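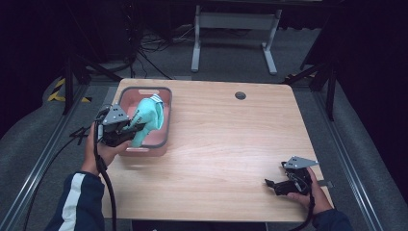 *Fig. 1. Pinching and lifting a cloth in the basket with the left gripper, right gripper open.*

## Handout 13: The July fault at Conosbridge

Let's take our time over this one, because I think it teaches more than any of the tidy cases! In July the Zollar grippers began reporting "object held" with nothing between the fingers. Out of 37 recorded lifts, 13 carried the false flag, and the Vunurach logging software passed every one of them along without a murmur.

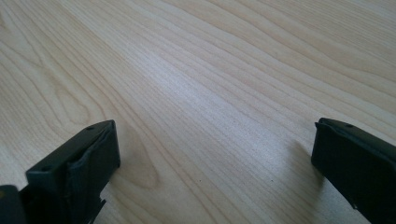
False holds usually start with the opening width, so please check that first - before you touch the software. With the fingers spread wide over bare wood, as they are in Fig. 2, the log should read "open, no object". Look closely at the pads too (you'll find scuffs and creases on the left one). Wear alone didn't explain July; the zero point had drifted by 2 mm.

**Before next class:** read the Tran fault sheet, and write down which check you would run first, and at what point you would stop the session.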